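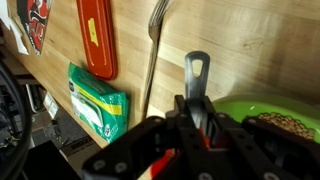
Vol. 36, No. 5

Shop Talk: Prinard Board and Counter Finish

The can says one coat. I want to start there, because the one-coat promise is the reason people pay what Prinard charges for what is, when you read the back, mostly tung oil and wax with a little orange scent in it.

I used it on three things over the winter: a maple butcher-block counter next to my stove, a small birch side table, and a cutting board that has been through the dishwasher more often than I'd like to admit. One coat did the side table, which nobody eats off and which would have looked fine with furniture polish. The counter took three. The cutting board drank everything I gave it and still looked thirsty in the morning, so I quit at four.

The company's answer, when I wrote to them, was that the wood "may have been under-conditioned prior to application." I suppose it may have been. That's why I bought the stuff.

Prinard makes a lot of the word "cure." The label promises a hard, dry surface overnight. My counter was tacky at breakfast and still grabbed a paper towel at dinner. By the second evening it was dry to the touch, and on day five I stopped smelling it. None of that is unusual for a tung oil blend, and I wouldn't hold it against a product that told you so. Plan on keeping your counter clear for most of a week. If you have kids or one sink, that's a real cost and it isn't printed anywhere on the can.

Now the good part. Water does bead. I left a wet glass on the maple for an evening and wiped off the ring with a dish towel. I did the same with black coffee and got a faint brown circle that came up with a damp sponge and some salt. Red wine left a mark, and it's still there. Beet juice left a mark too, but beet juice leaves a mark on everything I own, including my front step, so I'm not counting it.

Heat was less impressive. A soup pot straight off the burner put a cloudy patch in the finish in the time it took me to find a trivet. A second rub with the same product made it fainter. The website has a customer photo of a cast iron pan sitting right on a finished counter, and I would not try that at home unless you like sanding.

For comparison I did the other half of the birch table with Odo, the cheap mineral oil blend you'll find near the sponges at the hardware store. Side by side, the Prinard half is a shade warmer and feels drier under the hand. Odo stays a bit slick and needs doing again every month or so. It also costs a quarter as much and doesn't ask you to clear the kitchen. My sister-in-law picked the Odo half as the nicer one, twice, and then changed her mind when I told her the prices, which says something about wood finish.

I also looked at Loureiro's board cream, which has its fans. It's thick, pleasant to put on, and sold in a jar so small that a counter would finish it off before you reached the sink. Fine for spoons.

A reader, Bronisława Borkowska, wrote in after my last column to say she sands back to 200 grit between coats of Prinard and gets a much smoother result. I tried it on the cutting board and she's right, it helps a good deal. The instructions say no sanding is needed at any stage. I'd believe Borkowska over the instructions.

A word about those 4,000 five-star reviews quoted on the box. I read as many as I had patience for. A great many were posted within days of delivery, before the finish could have gone through even one hard month of cooking. "Smells amazing, can't wait to use it!" is a nice thing to say, but I don't see how it earns five stars. The reviews I trusted were the three-star ones from people on their second can, and they mostly said what I'm saying: decent finish, slow to dry, oversold.

Storage is a nuisance. The lid is a press-fit tin affair that won't close properly once there's any oil in the rim, and mine grew a skin by the third use. Pour what you need into a jar and wipe the rim before you put the lid back. Lay the oily rags out flat outdoors to dry before you toss them. They can heat up and catch fire in a heap, and the warning about it is in the smallest print on the can.

Would I buy it again? For a counter, maybe, at a discount. For a board, no. I'll recoat the maple in July, when I can leave the windows open, and I still have half a can to get through. If the wine mark lifts I'll report it.

Price: too high. Coats needed: three on my counter, whatever the can says.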